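About Us

Hi, and thanks for clicking over! I'm Kalkidan Alemneh, and together with Tekle Tekleab I run Plarkwood, a small outfit in Goltinport that gathers hand-work examples for people who are teaching robots to do chores. That's the short version. The long version has more laundry in it.

Tekle and I met at Biltex, where I scheduled deliveries and he fixed the packing line (and then fixed it again, and again on weekends). He'd been reading about robots that learn by copying people, and he kept coming in on Mondays talking about how hungry those systems are for examples. Somebody has to fold the shirts, he'd say. Somebody has to do it over and over, in real homes, with the right tool in their hands, or the robot has nothing to copy. I said fine, I'll fold the shirts. We signed the lease in June.

So what do we do all day? We go into people's homes, with their permission and usually with their coffee, and we do ordinary jobs using a pair of hand-held grippers. You squeeze, the fingers close, and you do your best to get through the task with two pinchers in place of ten fingers. The camera on each gripper records what the gripper sees. Back at the office we go through the recordings, label them, throw out the bad ones, and send the rest to the customer's training team.

Cloth is our thing. We'll do cups and drawers and shoes too, but cloth is what people call us about, and I love it! A mug is the same mug every time you pick it up. A shirt is a different shape each time, and it hides its own sleeves. Our newest recorders start on dish towels, and they get 100 tries before we keep a single one. They all think that's too many. Then they watch their first five next to their last five and they stop arguing with me.

We don't tidy up first, by the way. Early on we did (I'd been raised right), and a customer came back and told us their robot was great in a clean room and hopeless anywhere else. Fair enough! Now we leave the house the way we find it. If there's a stack of books by the bed, it stays by the bed. If the bedspread is loud, wonderful, we want the loud bedspread. Our house list is up to 208 homes, all over Goltinport and out as far as Barajas, and I'm especially happy when a new one has a kind of furniture we haven't worked around before.

A few things we're stubborn about. We ask before we record, every visit, even if you signed the form last time. Faces, mail and family photos get blurred before anything leaves our building, and if you change your mind later, call me and your recordings come out. Recorders are paid by the hour and never by the clip, because paying by the clip gets you fast, sloppy folding, and a robot will learn sloppy just as happily as it learns neat. And we keep the honest mistakes when they're followed by a good recovery. Dropping a corner and picking it back up is a very useful thing to show a machine. Dropping it and muttering at it for a while is something we trim.

Tekle looks after the grippers, the software and the van. He's quieter than me, so if you phone and there's a long pause, that's him, keep talking. I do the scheduling, the training and most of the reviewing, and I still go out recording 4 days a week. My wrists complain some. I'd miss it terribly if I stopped.

We're looking for more homes right now, especially small apartments and places with kids. A visit takes a morning, we pay you for the time, and you can stay in the room or ignore us completely. We'd also like to meet anybody with steady hands who wants part-time work. No tech background needed! One of our best recorders spent years doing alterations, and she can read a wrinkled sleeve faster than anyone I've ever seen.

The next batch is 300 bedroom sessions, all two-handed, with one gripper on each hand. Two-handed is harder than it sounds, and the part that gets everybody is the first grab.
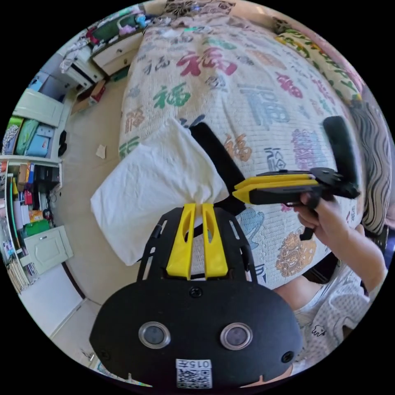

Once you've got hold of the cloth, the other hand has to decide where to go, and new people always reach for the nearest edge. I tell them to slow down and look for a corner. If you'd like to come try it for yourself, stop by the Goltinport office any weekday morning and ask for me or Tekle.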